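Section 9 – First shift with the Oltora unit

For shift leads. Read before power-on, not after.

1. Walk the route from the doorway to the counter room. Tile floor must be clear. Carts, mats, cords – all out.

2. Log in on the Imemus panel. Two people badge in, one on the route and one on the panel.

3. Set travel speed to 24. Leave it there the first month.
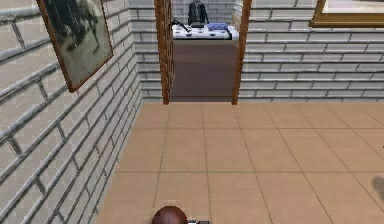 4. Post the new job sheet. Fetching and carrying goes to the unit, checking and sign-off stay with staff. People who used to carry will ask what they do now – answer is on the sheet, go thru it with them out loud.

Note: Mullesano site cut almost 460 hand carries in December. Breaks did not get shorter. Keep it that way here.

CAUTION: Never reach past the arm to "help" it. Press hold, wait for the tone, then step in.
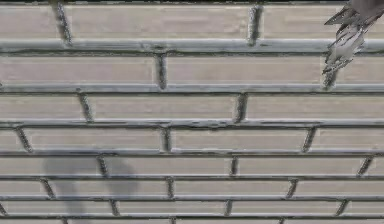 5. Wall clearance. Old Valderrama layout let staff squeeze by on the wall side, that is over. Anyone on that side has nowhere to step back to. The finger tips are pointed and can hang right in front of the brick, so check the gap at tip height and not at the housing. Shadows on the wall are not a guide to distance. Mark the no-walk strip before the shift starts.

6. End of shift: hold, park, badge out. Write down every stop, even teh short ones. Whoever pressed hold does not have to justify it.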